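Search this site Enter keywords Go

About Aller Stone Care

Aller cleans, seals and repairs stone counters in Immont and the towns up the valley. We started with one van and a bucket of polishing powder. We still have the bucket.

Most of our work is red wine. After that comes lemon juice, then people who read online that vinegar cleans anything. It does clean marble, in the sense that it removes some of the marble. 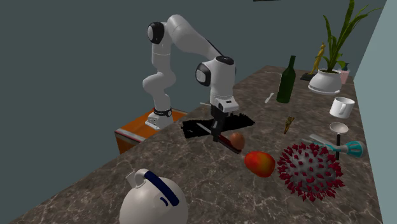
Gray-brown marble with thin white veins.

We took over the old Okabe tile shop at 441 Mill Road and kept their sign for two years out of respect and a shortage of ladders. The showroom has 100 sample slabs, and you're welcome to spill things on the ones by the door.

Our sealer is called Pliltance. We mix it ourselves and named it ourselves, and have been asked to hire someone next time.
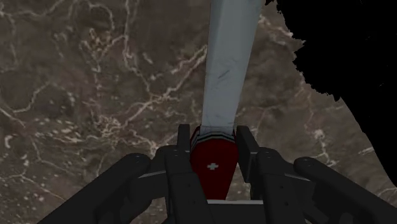

A sealed counter will still stain if you leave beet salad on it overnight. We put this in writing on every estimate, in bold, and customers sign it, and then in August they call us about beets.

Estimates are free within Immont. The office opens at 8 a.m. and the phone gets answered a little after that.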